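Journée portes ouvertes à la mairie de Stokden : j'y étais (et j'ai pris des notes)

Je m'étais promis d'y aller depuis novembre, quand l'opposition avait quitté la salle en plein vote du budget. Alors quand la mairie a annoncé une journée portes ouvertes le vendredi 14 mars 2025, avec séance publique du conseil en fin d'après-midi, j'ai posé mon vendredi et j'ai pris le car de Nollham. Deux heures de route pour entendre parler de voirie, oui, je sais.

L'accueil se fait par la porte de côté, rue Kubiak, parce que le grand perron est en travaux. On m'a donné un badge, un plan photocopié et un café très correct. Notre guide, Lies Van der Linden, travaille au secrétariat général et connaît chaque couloir. Elle nous a emmenés d'abord aux archives du sous-sol, où dorment les registres de délibérations. J'ai eu le droit d'en feuilleter un ! L'écriture est magnifique, le contenu un peu moins : douze pages sur le déplacement d'une fontaine, avec un conseiller qui traite le maire de l'époque de « potentat de chef-lieu ». On se croirait mardi dernier.

Ensuite, le bureau des élections. C'est la partie que j'attendais. On nous a expliqué comment se tient la liste, qui peut la consulter, comment on traite une procuration arrivée trop tard. À la dernière municipale, la majorité est passée avec 291 voix d'avance, et un monsieur du groupe voulait absolument refaire le dépouillement devant nous. Lies a tenu bon, avec le sourire.

Pause déjeuner dans la cour (soupe de pois, pain, 20 minutes chrono), puis rencontre avec les élus. Et là, ça s'est animé. Krystyna Śliwiński, qui mène l'opposition, a redit tout le mal qu'elle pense du projet de fusion avec Cluketcombe : pour elle, la commune va perdre son état civil, sa police municipale et, à terme, son nom sur les panneaux. Lech Głowacki, l'adjoint aux finances, lui a répondu que sans fusion il faudrait fermer une école d'ici à la fin du mandat. Elle a levé les yeux au ciel, il a sorti un tableau, et nous on se passait les biscuits. J'ai demandé pourquoi on ne posait pas simplement la question aux habitants. Głowacki m'a parlé du calendrier. Śliwiński m'a parlé de courage. Je n'ai pas eu de date, ni de l'un ni de l'autre !

Il y a bien une pétition, lancée par Dariusz Szewczyk, libraire et ancien conseiller, qui tenait une petite table dans le hall. Il lui faut 1 000 signatures pour obtenir un débat en conseil. Il ne m'a pas laissée signer, vu que je vote ailleurs, mais il m'a vendu une brochure sur l'histoire du canton. Bien joué.

La séance, enfin. Les bancs du public sont durs comme tout et la sono crachote. Le point sur la fusion a été renvoyé en commission (protestations à gauche, soupirs au fond), puis une bonne heure sur le stationnement devant le marché. Chang-ho Seol, le plus jeune élu de l'assemblée, a fait la seule intervention applaudie des deux côtés, sur les horaires du dernier car. Comme je devais justement l'attraper, ce car, j'ai applaudi plus fort que tout le monde et j'ai filé avant les questions diverses.

Si ça vous tente, les séances sont ouvertes à tous et il suffit de se présenter à l'accueil. Prenez un coussin. La brochure, je la prête à qui veut, je l'ai finie dans le car du retour et le chapitre sur les querelles de clocher avec Cluketcombe vaut le détour.

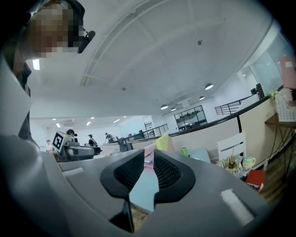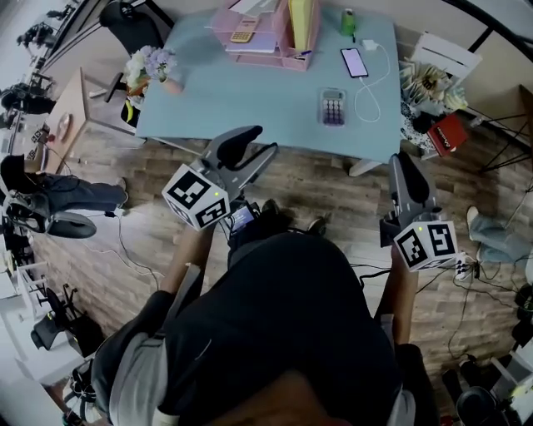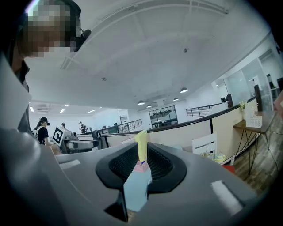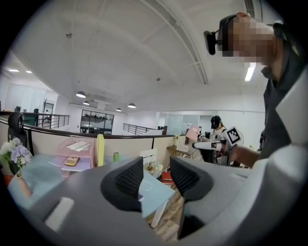

Quatre vues avec les pinces grises. Sur la deuxième, le bureau bleu clair et son range-papiers rose.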